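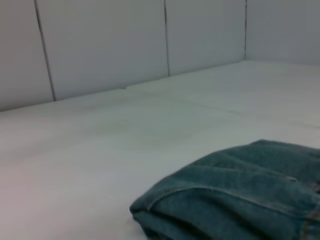

Stornthorpe Ceilidh Club

Right, St David's Day supper planning has begun and I've already eaten half the test batch of Welsh cakes. Thread!

Salvador Fonseca is doing the cawl again. Lamb, leeks, swede, and a lump of Caerphilly on the side – I could cry, it's so good.

Ívar is calling the dances this year. He says we WILL learn the Llanover Reel properly. We have had 2 goes at it so far and I ended up in the coat rack both times.

Does anyone have a spare harp stand? Štefánia's is still in Skitorcombe and she's not back there till April.

Veggie cawl too, before you all message me. Same pot as last year, more leeks.

Tickets from Fongchan at the next practice. Bring your own mug, and a daffodil if your garden's managed one – mine hasn't.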